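Mitmachen beim Holzofen-Backhaus Flirnholm: Wir suchen Menschen, die mit uns Brot backen

Seit zwei Jahren brennt im Backhaus am Dorfteich wieder Feuer. Angefangen hat es mit Sem Van Hecke, einem geliehenen Backtrog und einem Sauerteig, der uns anfangs jedes zweite Mal über den Rand gelaufen ist. Inzwischen backen wir jeden Sonntag, wir haben richtig gute Roggenlaibe, und die Schlange vor der Tür reicht an manchen Vormittagen bis zur Bushaltestelle. Das ist wunderbar! Es heißt aber auch, dass wir mehr Hände brauchen. Ab April möchten wir vier neue Leute in die Backgruppe aufnehmen.

Worum es geht

Unser Ofen ist ein alter, direkt befeuerter Steinofen. Direkt befeuert heißt: Das Holz brennt im selben Raum, in dem später das Brot liegt. Man heizt ein, lässt abbrennen, räumt die Glut aus, wischt den Boden mit dem nassen Hudelwisch und wartet, bis sich die Hitze in den Steinen verteilt hat. Dann wird eingeschossen, und zwar zügig, denn jede Minute mit offener Ofentür kostet Temperatur. Zuerst kommen die Flammkuchen, danach die großen Laibe, dann Kleingebäck und Blechkuchen, und zum Schluss stellen wir noch Dörrobst hinein, das über Nacht drinbleibt. Wer einmal erlebt hat, wie ein einziges Feuer einen ganzen Tag lang backt, versteht vermutlich, warum wir davon nicht mehr loskommen.

Beim letzten Herbstfest haben wir 208 Brote verkauft. Das war unser Rekord, und am Abend konnte Hanneke Lambrechts ihre Arme nicht mehr heben (sie hatte fast alle Laibe von Hand rundgewirkt und wollte sich partout nicht ablösen lassen).

Wen wir suchen

Vorkenntnisse sind schön, müssen aber nicht sein. Bram Dewulf konnte vor seinem ersten Sonntag gerade mal Tiefkühlpizza, heute führt er bei uns den Sauerteig und redet darüber wie andere Leute über Fußball. Wichtiger ist, dass du gern früh aufstehst oder es wenigstens schaffst. Um fünf Uhr wird angeheizt, da ist es im Backhaus noch bitterkalt, und der Kaffee kommt aus der Thermoskanne.

Konkret brauchen wir Verstärkung an diesen Stellen:

- Anheizen und Ofenführung: Holz stapeln, Feuer beobachten, Glut räumen, Temperatur einschätzen. Du lernst das von Mpho Joubert, und es dauert erfahrungsgemäß eine ganze Saison, bis man dem eigenen Gefühl traut.
- Teigmacherei: Sauerteig am Vorabend ansetzen, morgens kneten, Stückgare überwachen, Laibe formen. Wir kneten die kleinen Teige von Hand und die großen mit einer betagten Maschine, die laut ist, aber zuverlässig.
- Ausgabe und Kaffeetafel: Brot verkaufen, Kuchen schneiden, Kaffee ausschenken, Pfand für die Becher zurückgeben und die immer gleiche Frage beantworten, ob das mit Dinkel auch wirklich Dinkel ist.

Schön wäre außerdem jemand mit Freude am Aufschreiben. Unsere Rezepte stehen zurzeit auf Mehltüten, Briefumschlägen und in Arnouts Kopf, und wir würden daraus gern endlich ein kleines Backheft machen.
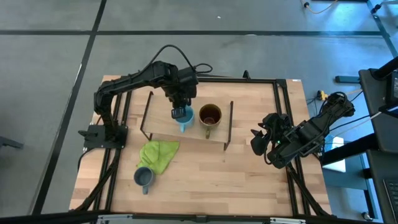
Für das Backheft gibt es schon eine Menge Material, darunter eine Serie von Notizen zum Roggenschrotbrot, bei dem wir die Wassermenge über Monate hinweg immer wieder verändert haben. Dazu kommen Rezepte aus der Nachbarschaft: ein Zwiebelkuchen mit Kümmel, ein Hefezopf, der drei Generationen alt ist, und ein Birnenbrot, über dessen Gewürze noch heftig gestritten wird. Wer gern tippt, nachfragt und auch mal hartnäckig bleibt, wenn im Original nur „Mehl, bis es passt“ steht, ist hier goldrichtig.

Was du mitbringen solltest

Du hast an mindestens zwei Sonntagen im Monat Zeit, von frühmorgens bis in den frühen Nachmittag. Du kannst einen Mehlsack zumindest zu zweit tragen. Du kommst mit Rauch, Hitze und engem Raum zurecht, denn am Ofen stehen wir manchmal sehr dicht beieinander. Und du wäschst hinterher mit ab! Für die Arbeit mit Lebensmitteln ist die übliche Belehrung nötig. Um den Termin kümmern wir uns gemeinsam, die Gebühr übernimmt die Backgruppe.

Was du bekommst

Die Mitarbeit ist ehrenamtlich. Für jeden Backtag nimmst du zwei Brote deiner Wahl mit nach Hause, dazu gibt es gegen elf das große Frühstück, bei dem alle an einem Tisch sitzen und der erste Laib angeschnitten wird (eigentlich zu früh, er müsste noch auskühlen, aber das hält keiner aus). Du bekommst eine gründliche Einarbeitung über vier Backtage und darfst dabei jede Station ausprobieren, bevor du dich entscheidest. Einmal im Jahr fahren wir zusammen zu einer Mühle und lassen uns etwas beibringen, beim letzten Mal ging es um alte Roggensorten und darum, warum frisch gemahlenes Mehl sich im Teig so anders benimmt.

Und dann ist da noch das Projekt, auf das wir uns besonders freuen: Mit 3000 Euro aus den Einnahmen der vergangenen Saison wird das Ofengewölbe ausgebessert. Ein paar Steine sind locker, und der Schieber am Rauchabzug klemmt. Wer beim Mauern zusehen oder mit anpacken mag, kann hier sehr viel über den Ofen lernen, den er später selbst führt.

So meldest du dich

Schreib uns ein paar Zeilen: Wer bist du, welche Station reizt dich, und was war das beste Brot, das du je gegessen hast? Ein Lebenslauf ist nicht nötig. Du kannst auch einfach einen Zettel in den Briefkasten am Backhaus werfen oder am Sonntag ab zehn Uhr vorbeikommen und nach Hanneke fragen. Am besten bringst du Kleidung mit, der Mehl und Ruß nichts ausmachen, dann kannst du gleich eine Runde mitformen.

Jugendliche sind herzlich willkommen, in Begleitung oder mit einer Einverständniserklärung der Eltern. Am Ofen selbst arbeiten bei uns nur Erwachsene, beim Teig und an der Ausgabe gibt es aber reichlich zu tun. Auch Paare, Geschwister und Freundinnen, die nur im Doppelpack zu haben sind, dürfen sich gern gemeinsam melden.

Wir antworten allen, es kann nur ein paar Tage dauern, weil Arnout Vandenberghe die Post am liebsten abends nach dem Sauerteigfüttern liest. Wir freuen uns riesig auf euch!

Eure Backgruppe Flirnholm

Kontakt | Impressum | Datenschutz | © Backgruppe Flirnholm | Nach oben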